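About us

Presitz is a small family lunch room with one long idea: people eat better when they can see on the table what there is today. We do not have printed menus. Each table has its own small whiteboard and a marker, and the guests write their order themselves, or draw it, if they prefer.

It began in the canteen of the Hofstetter building, where Nadja Lüthi cooked for the people of the offices upstairs. She had 16 seats and a kitchen with a single window to pass the plates. In the noise of noon she often could not hear what was called to her, so she gave out boards. The children of the guests liked them at once, and the grown-ups a little later. When the canteen closed, she took the boards with her and rented our present room in Stendbridge.

Today we have 44 seats, and on a full day we cook about 300 plates between eleven and three o'clock. The kitchen is still managed by Nadja. She decides every morning what will be cooked, and she does not like to discuss it before her coffee.

Our tables are laid in red and white check. We tried plain cloths during one winter, but the guests asked for the old ones, and we were glad to bring them back. The board lies flat on the cloth, where everybody can reach it, and the sauces and small things to nibble stay at the far side, so there is room for writing.
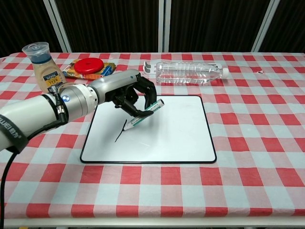
We ask only that you write large and leave the marker with its cap on when you have finished. A marker that was open all night writes very pale the next day, and we buy already more of them than we would like. Drawings are welcome. If a drawing is not clear to us, we come to the table and ask — it happens with soups most of all.

The boards are wiped after each party. Some gray remains on them from the many orders, and we change a board when it becomes difficult to read. Before the wiping we copy the nicest drawings in a book, which is called Lonix after the first dog that was drawn for us. It has now 597 pages and stands on the shelf beside the door. Please take it to your table if you are waiting for your food.

In November we close for two weeks to paint the walls and repair the chairs. For the rest of the year you can come without reservation, but groups of more than eight should please call us the day before, in the afternoon, when the kitchen is quiet.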